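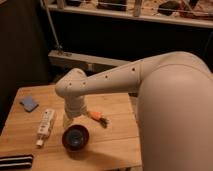 5th October: hand-guided sessions, table two

Picking up from the notes I left at the end of September. The plan was to finish the hand-guided set for the tabletop task and then repeat part of it by remote, so we can compare the two on the same objects. Hand-guided part is finished. Remote part is started and I stopped it early, reasons further down.

Objects on the table for this set: the dark round bowl, the white tube, the blue square, the small orange and black one, and the pale yellow one behind the bowl. The layout gets shuffled between demonstrations. The bowl is the target in most of them and stays within reach of the arm pointing straight down.

Total demonstrations logged since we began is now 3728. Of those, 305 are from this table with this set of objects. I want 500 before anyone trains on it. Stojan thinks 305 is plenty if they are clean. We can settle that by training on what we have and looking at where it fails.

Hand guiding

Arm in free-drive, one person moving it, other person at the keyboard for start and stop. I moved it for the first block and Stojan Radulović took over for the second. Our styles are different and it shows in the plots. I come in from the side and drop late. He lifts first, goes across high and comes down straight. Both get the object to the bowl. If we mix them without a label the policy may try to average the two, and an average of those two paths goes through the rim of the bowl.

Decision: operator name goes in the log as its own field from now on. I went back and filled it in for this set from the paper sheet. Older sets can't be recovered, the sheets only have the session number.

Things that went wrong while guiding:

- Holding the arm by the upper link makes the wrist lag and then swing. Hold it low, on the last segment, and put the other hand on the link only to take the weight.
- Gravity compensation is slightly off with the current tool. Let go and the arm sinks a little. I had the old payload value loaded from the Plekby job. Changed it and it now holds where you leave it.
- I kept leaning in to see the tip and my sleeve ended up in the recording. Those takes are marked bad. Stand back and look from the left.
- Pauses. When I stop to think, the recording keeps going and the policy learns to stop there too. Either trim the pauses afterward or decide on the move before pressing start. I would much prefer the second one, trimming took me most of the lunch break.

The tube is the hardest. Its wide end and its cap end behave differently when you grip near them, and it rolls if you touch it off center. Stojan's way works better than mine: line the wrist up with the long side while still high, then straight down, close, wait a beat, lift. I had been turning the wrist on the way down and pushing the tube away from me.

The blue square is easy. The orange one is fine as long as you take it by the orange end. I tried it by the dark end on purpose in a few takes and threw them out.

Remote control

Used the Jasix handset with the scale set to 2, same as last month. At that scale the big moves are quick but the last bit above the table is jumpy. Stojan set it down to half for the approach and it was much better, but then you have to switch scale in the middle of a demonstration and there is a visible stop in every trajectory at the same place. Same problem as the pauses.

The other trouble was delay. Small, but enough that I overshot on the tube over and over and corrected back. The correction is in the data. With hand guiding you feel the table through the arm and you slow down without thinking about it. With the handset I only had my eyes, and from where the operator stands the last segment hides whatever is behind it. The yellow one was the worst for that. I moved my chair to the other side of the table and it got easier, so the chair position is now marked with tape.

I stopped the remote block when the handset dropped its connection. The arm held position as it should. Restarted the Gál driver, it came back, did one more take, dropped again. Did not try a third time. Nothing from after the first drop is kept.

Lighting

Warm lamp in front left on for the whole set, room lights off. The arm throws a wide soft shadow over the table on its own side. Please don't change the lamp before the set is finished. If we want variation in light we will do it as a separate block and label it that way.

Still to do

- Handset cable and battery, check both before blaming the driver again.
- Ask Wuvine whether the scale can ramp with height so there is no switch.
- Replay ten hand-guided takes on the arm at low speed with the bowl in its taped position. Look for the lag at the wrist.
- First training run on the 305, Stojan's takes only, then mine only, then both.
- New paper sheets with a column for operator.

Note from Stojan, added later: low speed replay done for four of the ten. Three fine. One touches the bowl on the way out, it is one of the side approaches. Leaving the rest for the morning.

3 comments | 2 shares

Recent entries
Payload values for each tool (keep this updated)
Free-drive button sticking, fixed
September sets: what was kept and what was deleted
Handset scale settings, first try
How we name recordings

This notebook site uses cookies to keep you signed in. Accept | Settings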